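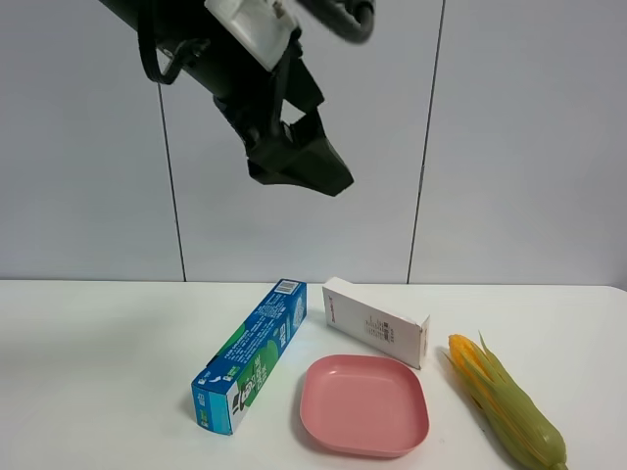
Lamis releases Rarkura tabletop handling kit for mixed small goods

Category: Product News / Handling and Gripping

Jullthorpe, January 14, 2026 - Lamis has opened orders for Rarkura, a two-finger gripping kit for light robot arms. It is meant for benches where cartons, dishes and odd-shaped items lie together without trays or fixtures.

The kit comprises the gripper, a wrist camera, a mounting plate and the control software. Opening width and closing force are set per item in the software and can be stored as named presets. The finger faces are ribbed and can be changed with a hex key.
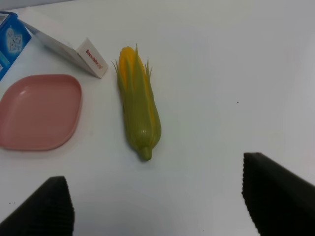 Wrist camera view between the ribbed fingers, with toy corn, a pink plate and two boxes on the table.

A second, fixed camera may be added beside the bench. Lamis recommends it for sites that handle tall or narrow cartons, where the wrist view alone gives little information on tilt. Both views are written to the same log.

"Most of the development time went on cartons," said Sebastião Lacerda, product engineer at Lamis. "A thin board wall gives way before the fingers slip, so the force limit has to be low and it has to be repeatable."

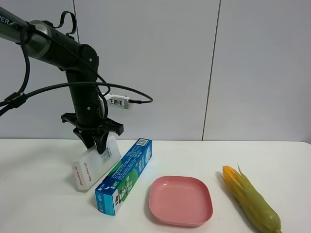
Presets for board cartons, rigid plastic and moulded shapes are supplied as standard. Users can edit these or record their own from the arm's teach mode - a new preset takes around 14 minutes to set up and check.

Distribution is handled by Guérin, which will also run installation and training. "Customers can fit the plate themselves, but we would rather set the camera offset on site," said Damián Galindo, technical sales manager at Guérin.

The kit is priced at £2,693 excluding VAT. Delivery is 30 days from order, or 45 days with the second camera. The arm is not included.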